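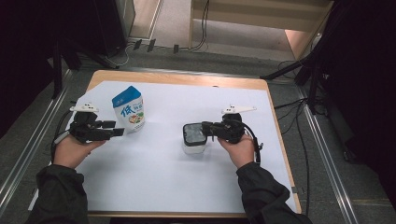 Norbert Fodor: Same trouble with the lids on the small clear containers. Mine go on fine at three corners and then the fourth pops up as soon as I press the other side. Is it the lid or the container?

Raghda Kassab: Could be either, so I'm keeping the notes in this ticket until we know.

Ticket: lid does not seat on small clear container
Opened: 17/01/2024
Product: Vanwood small square, clear with dark lid
Status: open

Reported problem: milk poured from the carton into the container leaks at one corner when the container is tipped. The lid looks closed from above.

Checked so far:

Washed lid and rim by hand, dried both with a cloth, closed again. Still leaks.

Swapped lids with a second container from the December order. The leak went with the lid, and the second container leaked too. The first container with the other lid stayed dry for 30 minutes on its side.

Left the bad lid in warm water for 3 minutes and pressed it on while still soft. Better, but a few drops came out overnight.
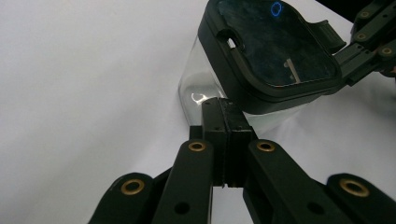 Pressing order makes a difference as well. Put the container on a flat table, hold it low down by the wall and push the lid at opposite corners, then along the edges. If you start in the middle the corners lift again.

Test amount was 200 ml of water each time - milk is too messy for this.

Norbert, please try your lid on another container and post what you get. Also say if it has been through the dishwasher. Mine went through about 40 times.

Norbert Fodor: Swapped. Leak stayed with the lid here too. Dishwasher yes, top rack.

Raghda Kassab: Thanks. Marked as a lid fault. I've asked Vanwood for two replacement lids and will leave this open until they arrive.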